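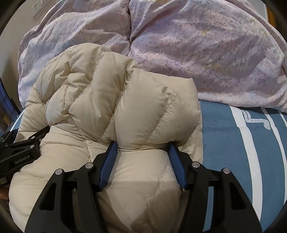

有读者在上一版产品页下面留言:机器到底能不能叠羽绒服,能叠成什么样,请直接写出来,不要只放参数。留言里还说,毛巾和T恤各家都在演示,真正占地方、家里人不愿意动手的是冬天的厚衣服和被子。

本页按这个问题重新整理。先给结论:Eritz 柔性夹持套件目前可以完成厚衣物整理中的一部分动作,不能无人看管地完成整件家务。适用范围和不适用范围分列如下,请在询价前读完。

产品概述

Eritz 是一套面向软质物品的双指夹持末端,配 Mistura 控制软件使用。套件分为手持版和机械臂版。手持版由操作人员握持,用于示教和采集动作;机械臂版安装在机械臂法兰上,用于执行。两个版本的指尖尺寸和开合行程相同,手持版上做过的动作可以直接用于机械臂版的训练。

两种供货形式:
单手套件:夹持器一只,控制盒一个,线缆及备用指垫
双手套件:夹持器两只,控制盒一个,同步线,线缆及备用指垫

叠衣、铺床一类的工作请选双手套件。单手套件只适合拾取、搬放和投筐。

主要参数

单只重量:917克(不含线缆)
额定夹持载荷:4千克
夹持力调节:25档
指垫更换周期:累计工作300小时
供电:直流24伏
通信:以太网
工作环境:室内,无冷凝

额定载荷按干燥织物测定。湿衣物会打滑,也更重,不在额定范围内。

目前能做的

从床面或台面上抓起一件衣物,放进指定的筐或袋。这一项最稳定,对衣物种类要求不高。

毛巾、枕套、平纹T恤的展平和对折。物品需要事先分开,不能从一堆缠在一起的衣服里直接开始。

绗缝外套、薄棉服的抓取和翻面。这类衣物有填充,夹住后会鼓起来,夹持力过小会脱手,过大则在面料上留下压痕。软件里有单独的“填充物”模式,夹紧过程分两段进行,先轻触,再慢慢加力。建议首次使用时从低档位试起。

在有人把衣物摆正的前提下,完成厚外套的两侧内折。折完后的压平仍由人来做。

目前做不好的

长款羽绒服从揉成一团到叠好的全过程。系统难以判断哪一层是袖子,哪一层是下摆,尤其是面料颜色单一、绗缝线密集的款式。夹到两层和夹到三层,从上方看差别很小。

拉链和暗扣。拉链头可以夹住,但对齐拉链底端的成功率达不到我们愿意写进规格的水平,本页不列数字。

套被罩。双手套件可以送进两个被角,后面抖平的动作幅度超出了多数桌面级机械臂的工作范围。

衣物与床品颜色、花纹相近的场合。识别边缘会出错,夹持器可能把床单一起提起来。解决办法是换一块素色垫布,或者把衣物挪到台面上再做。

家庭和车间的差别

Londoño 洗衣车间用的是双手套件,工位固定,灯光固定,每批衣物品类一致。这种条件下,人负责分拣和摆正,机器负责对折和码放,一个人可以同时照看相邻的两个工位。速度比熟练工慢,这一点我们在签合同前已经说明。

家庭环境没有这些条件。床的高度不一样,被子堆在床上,插座和家具离得近,衣服每次的样子都不同。我们不把 Eritz 作为家用成品销售,也不建议个人用户购买后自行安装在卧室。有家庭场景研发需求的团队,可以购买手持版,先在真实房间里录制动作,再决定是否上机械臂。

指垫和维护

指垫为易损件,表面细纹磨平后夹持力会明显下降,请按周期更换。更换时先断电,松开指垫背面的固定螺钉,旧垫向外抽出,新垫推到底再拧紧。左右指垫不通用,装反后指尖会错位。

连杆处的销轴不需要加油,加油会沾到衣物上。绒毛和线头用软刷清理。起球严重的毛织物会使绒毛积得更快,建议每班结束后检查一次。

指垫沾上柔顺剂会变滑,用中性清洁剂擦拭后晾干即可恢复。不要用酒精。

安全

机械臂版运行时,人手不得伸入两只夹持器之间。双手套件出厂已接好急停回路,请勿短接。手持版没有驱动臂,但指尖合拢时仍有夹手的可能,长发和松散的袖口请收好。

有儿童或宠物的房间内不得运行机械臂版。

选配件

Brillstead 台面垫:素色,防滑,用于替代床面作业
加长同步线
窄型指垫:适合衬衫领口、袜子等小件,不适合填充类衣物
法兰转接板:订购时请注明机械臂型号

常见问题

手持版录下的动作能否在其他品牌的机械臂上使用?可以导出轨迹文件,格式说明随软件提供。动作能否复现取决于对方机械臂的行程和速度,我们不作保证。

会不会勾破面料?指尖没有外露的尖角朝向夹持面,但网眼织物、蕾丝和已经开线的衣服仍有风险,请勿使用。

羽绒服叠完后能否直接装进压缩袋?装袋可以,前提是袋口由人或支架撑开。抽气和封口不在套件功能之内。

能否试用?可以寄送样品到我方测试间,每种衣物请寄两件,测试后附录像寄回。寄送前请清空口袋。

询价时请写明衣物种类、工位尺寸、现有机械臂型号和供电条件。只写“叠衣服”三个字的询价单,我们会先回一份问卷。

本页更新日期:2022年1月13日,星期四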